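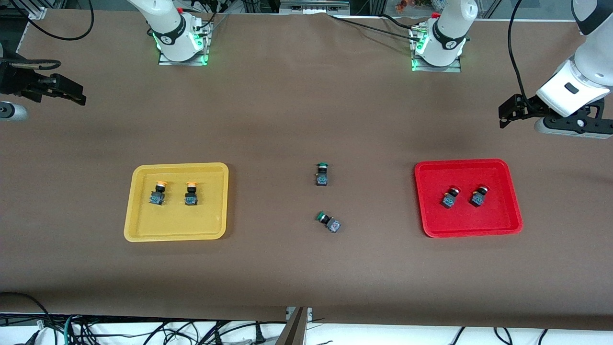 The case for the repair counter

By Farzana Butt

Flinaswood council wants to close the repair counter at the back of the library and put two self-service machines in its place. I think this is a mistake, and the figures in the council's own paper help to show why.

The counter took in 659 items last year. Most were small things: lamps, kettles, radios, a bedside clock with a broken alarm switch. The paper calls this low use. It compares the counter with the main desk, which serves over 900 people in an ordinary month. But a person borrowing a novel is at the desk for a minute, and a toaster can take an afternoon.

Reginald Hutchins, who wrote the paper, says people can take their things to Zondbridge instead. The bus takes 37 minutes each way and the last one back leaves before five. Anyone with a job will put the kettle in the bin and buy another. I have done it myself, and I didn't feel good about it.

There is a cost, of course. The counter needs a paid fitter, and parts are dearer than they were. I would accept a small charge. Fouzia Khattak suggested one at the September meeting, set at the price of a cup of tea, and it was passed over with hardly a word.

A broken switch is a cheap part and a short job. Most of us were never taught how to do it, and the town has a place where we can go and watch it being done. The council votes on 14 June 2021. Councillors should ask for the charge to be tried for a year before they agree to shut anything.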